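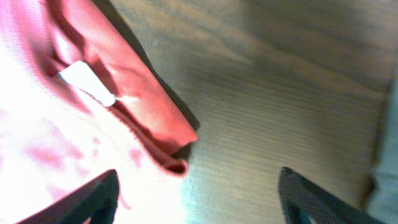

Care labelling of clothing

Care labelling is the practice of attaching washing, drying, ironing and cleaning instructions to clothes and household textiles. The instructions may be given in words, in symbols or in both. They are normally printed or woven on a small strip of fabric sewn into a seam, though some makers print them directly on the inside of the garment. Care labels are different from swing tickets, which carry the price or size and are removed before use, and from brand labels, although the three kinds of information are sometimes combined.

Contents
1 History
2 Symbols
3 Fibre content
4 Materials and attachment
5 Testing
6 Household use
7 Colour loss and red dyes
8 Criticism
9 See also

History

Before the twentieth century most clothing was made from a small number of natural fibres, chiefly wool, linen, cotton and silk. Washing methods were passed on within households or learned by laundry workers, and printed household manuals gave advice by type of cloth. Wool was washed in cool water with little rubbing. Linen and white cotton could be boiled. Silk was often cleaned with bran water or mild soap. A person who could tell the cloths apart by touch had little need of written instructions.

Marks were sewn into clothing long before care labels, but they served other purposes. Commercial laundries marked items with ink or coloured thread so that each could be returned to the right customer, and tailors sewed in their own names.

The spread of man-made fibres changed the position. Viscose lost strength when wet, acetate could be damaged by a hot iron, and nylon picked up dye from other items in the wash. Blended cloths made it harder to judge a fabric by eye or by hand. At the same time domestic washing machines came into wider use, and much of the work moved from trained laundry staff to people at home. Makers began to add printed advice, at first on paper tickets that were thrown away with the packaging, later on sewn labels.

A set of shared symbols was developed in Europe during the middle of the twentieth century, with the aim of avoiding long text in several languages. An international standard, ISO 3758, now sets out a symbol code for textiles. Other systems have existed alongside it, notably in North America and Japan, and the Japanese symbols were later brought closer to the international ones.

Symbols

The international code uses five basic shapes, normally shown in a fixed order.

Washtub. Stands for washing in water. A number inside gives the highest water temperature in degrees Celsius. A single bar beneath the tub calls for a milder action, and two bars for a very mild one. A hand in the tub means the item should be washed by hand.

Triangle. Stands for bleaching. An empty triangle allows any bleach. Two slanting lines inside allow only oxygen-based bleach.

Square. Stands for drying. A circle within the square refers to tumble drying, and dots within the circle show the heat allowed. Lines within the square refer to natural drying: one upright line for line drying, one level line for drying flat. A slanting line in the upper left corner means drying in the shade.

Iron. Stands for ironing. One, two or three dots give the highest temperature of the sole plate, from low to high.

Circle. Stands for professional cleaning. A letter inside tells the cleaner which process and solvents may be used. The letter P covers a group of solvents that includes perchloroethylene, F refers to hydrocarbon solvents, and W to professional wet cleaning.

A cross through any symbol means that the treatment must not be used. The symbols state the strongest treatment the item should be given, and a gentler one is always allowed. An item marked 40 may therefore be washed at 30.

Fibre content

Many countries require a statement of fibre content on clothing offered for sale, with each fibre given as a share of the total weight. In the European Union and the United Kingdom this statement is compulsory for most textile products, whereas care symbols are largely left to the maker. In the United States care instructions are themselves required on most clothing. The two kinds of information usually appear on the same label.

Fibre names are set by rule and brand names cannot take their place, although they may be shown beside them. Linings that differ from the outer fabric are listed separately. Small decorative parts are often left out of the calculation.

Materials and attachment

Printed labels are commonly made from polyester satin, nylon taffeta or cotton tape. Polyester holds print well and stands up to repeated washing. Nylon is cheap but its cut edges can be stiff. Cotton tape is softer and is often used in clothes for babies, but the print fades sooner unless the tape has been specially treated. Woven labels, in which the lettering is formed by the threads, last the longest and are used more for brand names than for care instructions, as small symbols are difficult to weave clearly.

Labels may be sewn in flat, folded in half with both ends caught in the seam, or folded under at each end and stitched down. The usual place in shirts and jumpers is the left side seam or the back of the neck. In trousers and skirts it is the waistband, and in coats the inside pocket or lining. Socks, gloves and other items too small or too thin to take a label may carry the information on the wrapping.

Heat transfer printing puts the information directly on the cloth. It removes the raised edge that some wearers find uncomfortable and is now common in sportswear and underwear. Transfers may crack or fade with wear, particularly on stretch fabrics.

Testing

A maker choosing care instructions may rely on knowledge of the fibre, on information from the mill or on laboratory tests. The usual tests measure change in size after washing, loss of colour, staining of nearby cloth and change in surface appearance. For colour tests a sample is sewn to a strip of undyed cloth containing bands of several fibres. After washing, the bands are compared with a grey scale under a standard light. The scale runs from 5, which means no visible change, down to 1.

Trimmings have to be considered as well as the main fabric. Buttons, zips, beads, glued seams and shoulder pads may not stand up to a treatment that the cloth itself would survive, and the label has to suit the weakest part.

Household use

Sorting by label is usually done by temperature first and by colour second. Items that share a temperature but differ in the bar beneath the tub are washed together on the milder programme. Where a label has been cut out or has become unreadable, a cool, gentle wash and line drying are the usual advice for unknown fabrics, with hand washing for anything that looks or feels like wool or silk.

Labels are often cut out because they scratch the skin or show through thin cloth. Cutting close to the seam leaves a short stiff edge that can be more irritating than the label was. Unpicking the stitches avoids this, but may open the seam if the label was sewn in the same line of stitching.

Colour loss and red dyes

The instruction "wash separately" or "wash with like colours" is printed on many dark or bright items. It refers mainly to loose dye, meaning dye that is held on the surface of the fibre and has not bonded with it. Most of it comes away in the first few washes. Red and deep pink cottons have a lasting reputation for staining other laundry, partly on account of the large amount of dye needed for a strong shade and partly on account of how easily a small amount of red shows on white cloth.

Older direct dyes were especially likely to run. Reactive dyes, now widely used on cotton, form a chemical bond with the fibre and are much faster to washing, provided that the unfixed dye is rinsed out properly at the dyeworks. Hot water, long soaking and leaving wet items in a heap all increase the risk of staining. Stained items can sometimes be cleared by washing them again before they dry. Strong sunlight also fades many reds, and drying inside out or in the shade is commonly advised.

Criticism

Consumer groups have complained that labels are overcautious. A maker may choose "dry clean only" or a low washing temperature to reduce the risk of complaints, even where the fabric would stand ordinary washing. This can add to the cost of keeping a garment. The opposite fault, a label that allows more than the garment can bear, is less common but leads to more disputes.

A second complaint concerns size and number. Clothing sold in many countries may carry its text in a long list of languages, producing a booklet of several leaves in a single seam. Proposals to move part of the information to a printed code that can be read with a telephone have been made in several countries. Opponents point out that the code is of no use to a person without a suitable telephone, and that the page it leads to may be withdrawn while the garment is still being worn.

Understanding of the symbols is also uneven. The washtub and iron are widely recognised. The circle and the triangle are more often misread, and the square with a circle inside is sometimes taken to mean a washing machine.

See also

Colour fastness
Dry cleaning
Laundry marks
Textile fibres
Wet cleaning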